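**Claltia counter arm, left-hand gripper: replacement finger pads and what to do if yours lets go late**

Updated 13th August

I sell the Claltia pads because I use them, and I've had enough messages about the late-release fault that I'm putting it all on the product page where people will find it. If you only want the part, it's the Nernska soft pad, sold as a set of 2, and it fits any Claltia counter arm with the short gripper. The long gripper takes a different pad and I don't stock it, sorry!

So, the fault. You ask the arm to put something down, the fingers open, and one side of the box stays stuck to the pad for a moment. The arm then starts to lift, as it's meant to, and the box comes up with it on one side. With an empty box you get a bit of a wobble. With a sticky iced doughnut in it you get a doughnut on the floor, or worse, a box flung sideways towards whoever is holding the tray. Ours did exactly that last November and I had icing in my sleeve for the rest of the day.

I blamed the software first (I always do) and wasted ages on it. It was the pads. The old grey ones go tacky once they've picked up enough sugar, and wiping them with a damp cloth makes it worse — you're spreading syrup about at that point. Arnardóttir, the firm that services our arms, had us swap to the Nernska pads and put in a short pause between opening and lifting. Since then I've logged 437 put-downs on our own counter and had one sticky release, on a day I'd skipped the clean.

Doughnuts are what we test with, in open card boxes, from a hand-held tray and from the two covered display trays on the table.
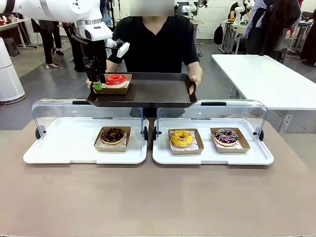
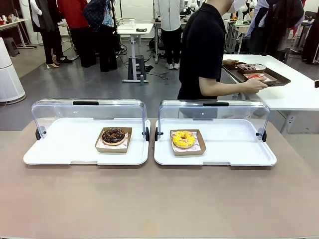

Futstead wrote in to say that the pause alone had cured it for them, on the old pads, and did they really need to spend the money? They also reckoned I was making too much of the tray business, as their arm has never thrown anything.

Fair enough on the first bit. If your pads still feel smooth and dry when you press a finger on them, add the pause and leave your wallet alone. Ours were well past that. I won't budge on the tray, though. Anyone holding one is standing well inside the arm's reach, so please run it at the slow setting whenever a person is there, and have someone else by the stop button. A light card box won't hurt you much, but people jump when it flies at them, and I don't want anybody jumping next to a moving arm.

**Fitting them**

1. Press the stop button and turn the arm off at the wall.
2. Peel off the old pads from the narrow end.
3. Clean the fingers with the wipe in the packet and let them dry.
4. Press the new pads on, ribbed side out.
5. Leave the arm off for 18 hours while the glue sets.

I know step 5 is a nuisance. I rushed it once and a pad slid off into a tray of buns, so do it at closing time and go home.

Check them every 72 hours of running if you handle anything iced, and wash them with warm soapy water, then plain water. Spirit cleaner turns them cloudy and I can't take those back. Unopened packets I'll swap or refund with no fuss. If the box still sticks after new pads and the pause, stop using the arm near people and get it serviced — there may be a bent finger, and pads won't fix that.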